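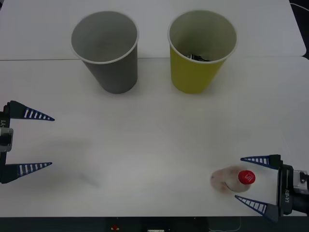 Figure 6. Gray and yellow paper cups, white rims.

4.2 Disposal habits, take-away cups

Surveys went out in October to 2,000 households in Lenihan and Grornent, 13 streets dropped later (bad addresses). Response was better than expected in Grornent, poor elsewhere. Roughly 85 per cent of those replying said paper cups go in the recycling bin, lid and all. Neither council takes lined cups at the kerb. Colour of cup made no difference to the answer, which goes against Nowakowski's earlier pilot.

Renters less sure than owners. Several wrote "depends" in the margin; coded as missing. Labeling on the bins is old and seperate stickers were never issued in Lenihan, so some confusion is down to that. Cost to the sorting plant not estimated here, see section 5.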